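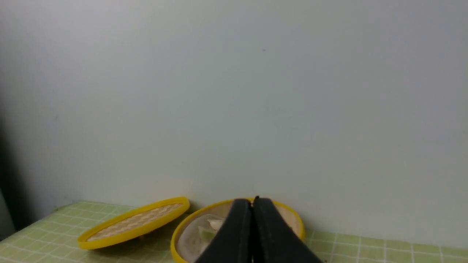
Tapa y vaporera sobre el mantel verde

Lista: Cocina al vapor
Asunto: Re: papel, tela u hoja de col en la vaporera
Fecha: 7 de junio de 2023

Hola a todos:

Contesto al mensaje de Apostolos, que copio más abajo porque ha quedado bastante atrás en el hilo y varios habéis preguntado por privado a qué me refería.

> De: Apostolos Kalogeropoulos
> Asunto: papel, tela u hoja de col en la vaporera
>
> Buenas. Compré en marzo una vaporera de bambú y llevo desde entonces
> peleándome con el fondo. Sin nada, las empanadillas se pegan a las
> varillas y se rompen al sacarlas. Con hoja de col salen enteras, pero
> toman sabor. Con tela de algodón no se pegan, pero la tela es un fastidio
> de lavar. ¿Qué usáis vosotros? Y otra cosa: ¿la tapa se deja boca arriba
> o boca abajo mientras se sirve? La mía gotea y me moja la mesa.
>
> En la tienda (Karamanlidis) me dijeron que la engrasara con aceite. Lo
> hice dos veces y ahora huele a rancio.
>
> Apostolos

Voy por partes.

El fondo. Yo uso papel de vapor desde hace años. El que compro es el de Skisus, en paquete de 70 hojas, redondas y con agujeros. También he usado el de Brirura, que es más grueso y se queda tieso en los bordes. Cualquiera de los dos vale para masa fina. Si no encontráis papel con agujeros, sirve el de horno normal pinchado con un tenedor, siempre que no tape todo el fondo. El vapor tiene que subir por algún lado. Cortad la hoja un poco más pequeña que la cesta y ya está.

La hoja de col la dejo para los bollos grandes, que no toman sabor. La tela la abandoné hace tiempo por lo mismo que dice Apostolos.

El aceite, no. El bambú lo absorbe y se enrancia. Para quitar el olor, ponedla vacía al vapor un buen rato, con una rodaja de limón en el agua, y después dejadla secar en un sitio ventilado, nunca al sol directo. Puede que haya que repetirlo. Si después de tres veces sigue oliendo, yo compraría otra.
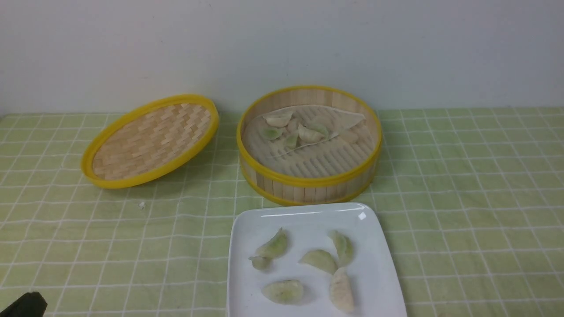
Las empanadillas. Las pequeñas de media luna con pliegues necesitan espacio. No las pongáis tocándose si la masa es fina, porque se sueldan unas con otras y al separarlas se abre la peor cerrada. Cuando hay prisa las junto igual, pero paso un poco de almidón por los lados. Las de masa verde llevan zumo de espinaca en lugar de agua. Para 235 gramos de harina de trigo pongo alrededor de 78 gramos de almidón y el zumo caliente, poco a poco, hasta que la masa deja de pegarse a la mano. El tono depende de la espinaca y de lo fina que se estire. Con el mismo color en el cuenco se puede acabar con una empanadilla verde fuerte o con una casi blanca.

El papel se dobla. A mí se me levanta por un lado cada dos por tres, sobre todo si se mueve la cesta con las piezas dentro. No pasa nada mientras no se doble encima de la comida. Si se dobla, se baja con la punta de un palillo y se sigue.

La tapa. Siempre con la parte tejida hacia arriba, apoyada en la mesa al lado de la cesta. Así el agua que haya recogido se queda dentro del trenzado y no corre por el mantel. Boca abajo deja un cerco. Las que tienen el borde amarillo se limpian mejor que las de bambú visto, basta un paño húmedo. El trenzado hay que cepillarlo, y es lo último que se seca.

Servir. Yo saco las piezas a un plato blanco delante de la vaporera y las voy pasando de una en una. Se pueden comer de la cesta, claro, pero en casa somos lentos y las últimas se quedan secas. Pinza de silicona o palillos de madera, los de metal resbalan. Hay que agarrarlas por el pliegue, que es lo más duro, y despegarlas del papel con un giro pequeño antes de levantarlas.

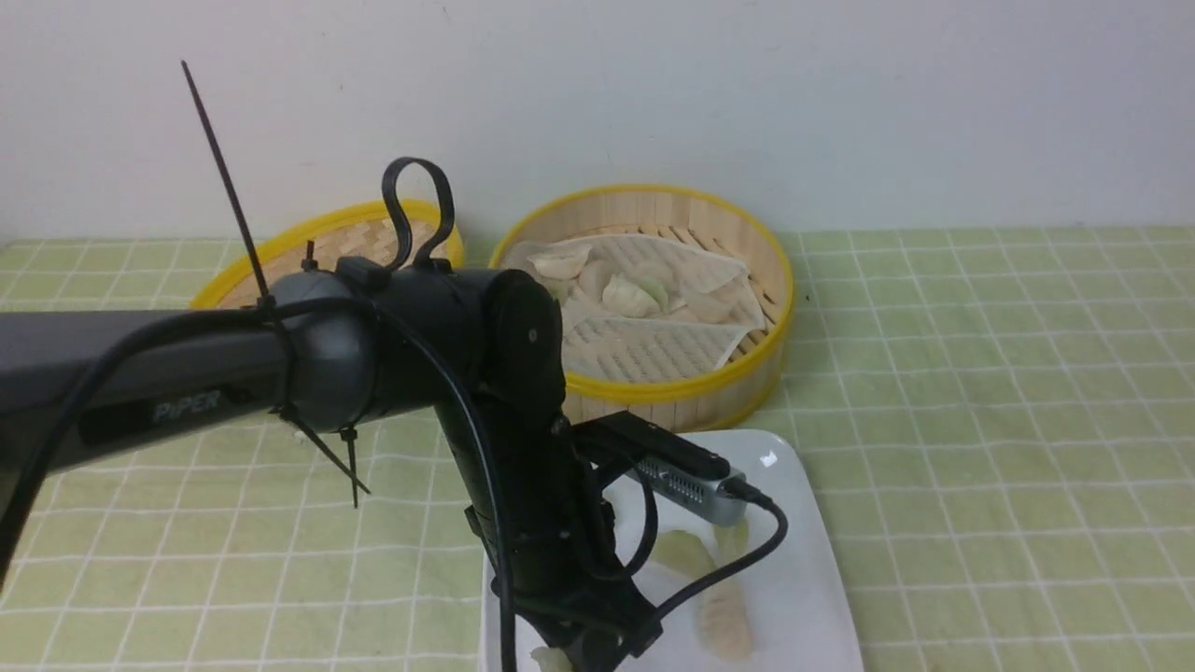

Dos vaporeras en la mesa, con el plato delante

Tener dos vaporeras es cómodo si se hacen dos rellenos distintos. Las pongo separadas en la mesa para no mezclar las de verdura con las de carne. En el fuego van apiladas, y a media cocción cambio la de arriba por la de abajo.

Sobre el mantel: el de cuadros verdes es de Skikar, con revés impermeable. Me costó 261 coronas en un viaje y no he vuelto a verlo. Si alguien sabe dónde se vende por aquí, que lo diga en la lista, necesito otro para la mesa larga.

Queda pendiente lo que preguntaba Apostolos en otro mensaje sobre congelarlas crudas. Se puede, en bandeja y sin tocarse, y van al vapor sin descongelar, con unos minutos más. Las de espinaca pierden algo de color.

Saludos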